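12th December

Okay, so the plate rack. I wrote in July that I was done buying things for the kitchen counter and I meant it, and then I walked past the Plivholm sale shelf and there it was, slanted, light wood, the exact size of the gap I'd been complaining about. I lasted 5 minutes before I went back for it.

Our plates used to live in one stack in the cupboard over the sink, and the one you wanted was always at the bottom. Now the everyday ones stand up where I can grab them, and I've gotten weirdly fussy about the order. Gray goes in front, then the light blue, then the yellow (my favorite, which means it's in the back where it's safest). I tried yellow in front for a while and it looked like a traffic sign.

The mug tree is older. It came from a yard sale in Ledley and it used to wobble like crazy until I sanded the bottom for 20 minutes on the back step. I only let myself hang the mugs we use, so it's the pink one with the writing on it and the dark teal one, and everything else went in a box. I miss the box a little! There was a good soup mug in there.

Then there's the toaster oven. I go back and forth on it every winter. It eats up so much counter, but I do almost everything in it at 300 degrees now, leftover pizza and baked apples and those frozen rolls from Bako, and the big oven hardly gets turned on. So it stays, over on the left by the outlet, and I've stopped apologizing to visitors for the size of it.

The wire shelf with the wood boards still needs work. I put the black mesh cup up top for pens and it just won't behave. I'm thinking of a strip of museum putty, or maybe moving the cup down a level, if anybody has opinions.

Oh, and the bell stays too. Several of you asked after the last post. It's a little blue and silver service bell, you ding it when the food's ready, and I'm not taking questions.

Next up is the drawer under the Cenari kettle, which I've been avoiding for months. Wish me luck.

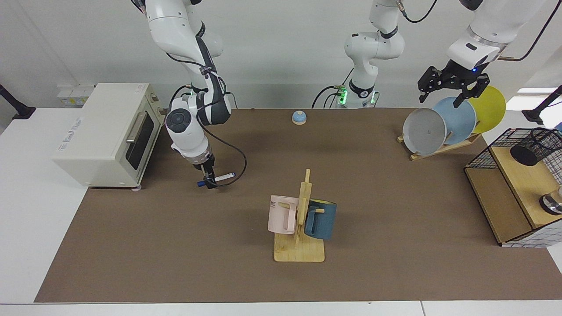

Plates in their proper order, pink and teal on the mug tree, and the bell at the back.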